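A Morning in the Robot Lab

In September the Duggan lab opened its doors to children from two schools. They came to see how a robot arm learns to pick things up.

The first stop was a computer screen. Treasa Mulligan works with the arm, but she does much of that work in a simulation. A simulation is a pretend place made by a computer. It has a room, a table and an arm, and the arm can practice there all day without breaking anything. This one is called Idalau.

The arm's job that morning was to move small letter blocks. People find this easy. You look at the block, reach out, and your fingers know how hard to squeeze. A robot has to work out each part. Where is the block? Which way is it turned? How far apart should the fingers be?

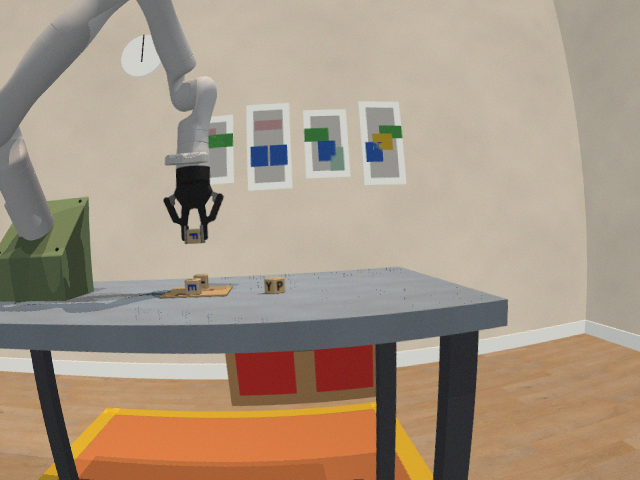

The gripper holding one block above the table.

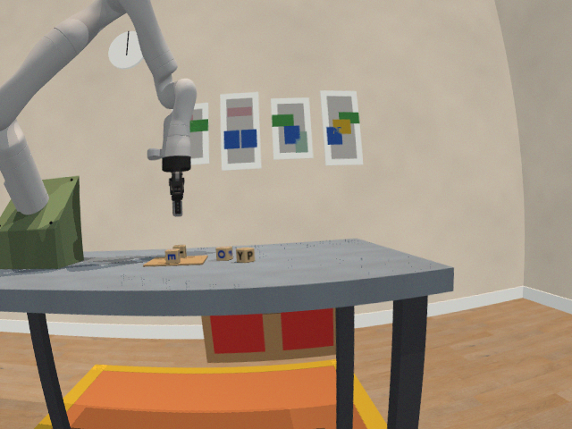 Brovia Young Science, Issue 22, page 2

The part that does the holding is called a gripper. It has two fingers. They open, go down on either side of a block, and close. Then the arm lifts. The bends in the arm are called joints, and each one has to turn by the right amount for the fingers to end up in the right place.

Josefien Visser, age nine, asked what happens when the robot misses. Treasa said it misses often. The computer keeps a record of each try, and the team uses the misses to improve the program. Last month the arm made 1829 tries and dropped the block in 692 of them.

After that, the children tried it themselves. Each pair got two rulers and a block, and one child wore a blindfold while the other gave directions. "Left" and "down" were not enough. Aidan Quinlan had to tell his partner how far to go as well.

Words to know
Gripper: the part of a robot that holds things.
Joint: a place where the arm can bend or turn.
Simulation: a copy of a place or a job, made by a computer.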